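# Choosing a gripper for the switch cabinet

The Jallstead laboratory has spent much of this year on a narrow question: which gripper should a robot carry when it is asked to work on an electrical cabinet? The group, led by Montserrat Meléndez, compared three designs on one arm, with one controller and two camera positions. The results will be presented in October.

Cabinets are demanding places for a machine. Breakers sit side by side on their rails, cables hang in front of the parts to be reached, and a finger that is slightly too wide will touch its neighbour.
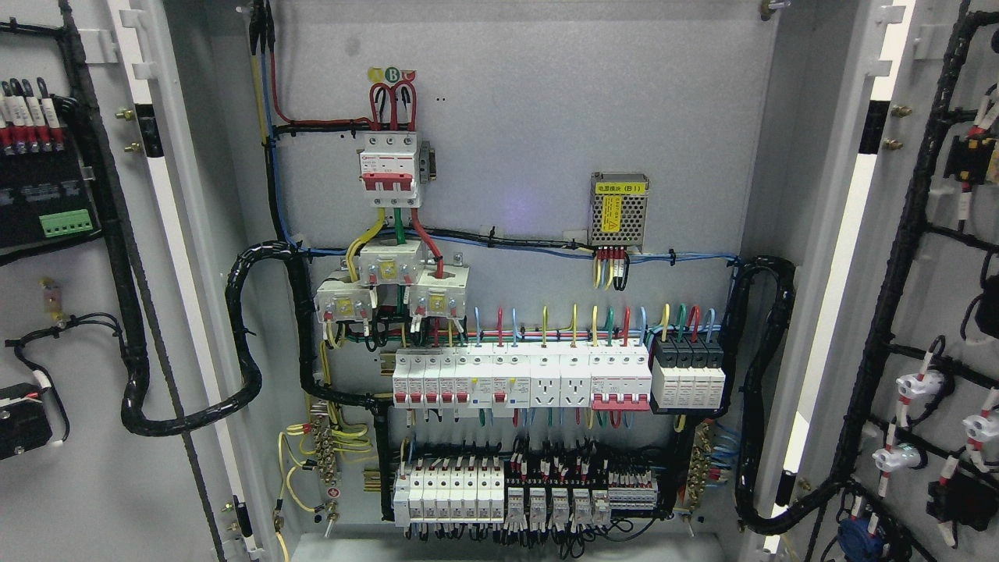

Each gripper was given 120 attempts at the same set of tasks, making 360 in all; one was struck out after a controller fault, leaving 359 for study. The tasks covered toggles, push buttons, door handles and rotary switches. Amedeo Bellini, who wrote the test plan, insisted that no gripper be adjusted once its run had begun.

The Prorow parallel gripper, with narrow steel fingers, was the most dependable on toggles. The soft-fingered model from Timstead was gentler on cable bundles but slow to settle, and it slipped on smaller controls. The third, a three-fingered hand built by Cisneros, coped best with turning movements, although its width kept it away from the lower rail.

Camera position mattered more than the group had expected. A view from head height gave the controller a good sense of the whole cabinet, including lamps and meters on the door, while a wrist camera was better for the last 200 millimetres of travel. 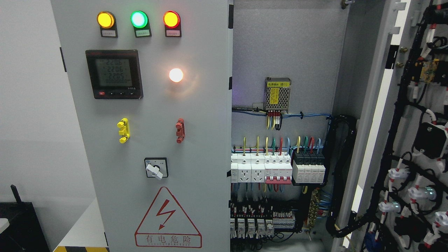
Rin Onishi, responsible for the vision software, favours using both. "The head camera chooses the target and the wrist camera corrects the approach," she explains. "Changing from one to the other is where we still lose time."

No single gripper has been recommended. The laboratory will keep the Prorow model for rail work and fit the Cisneros hand when rotary switches are involved. Yesenia Escobedo is now preparing a tool changer so that the arm can exchange them between tasks.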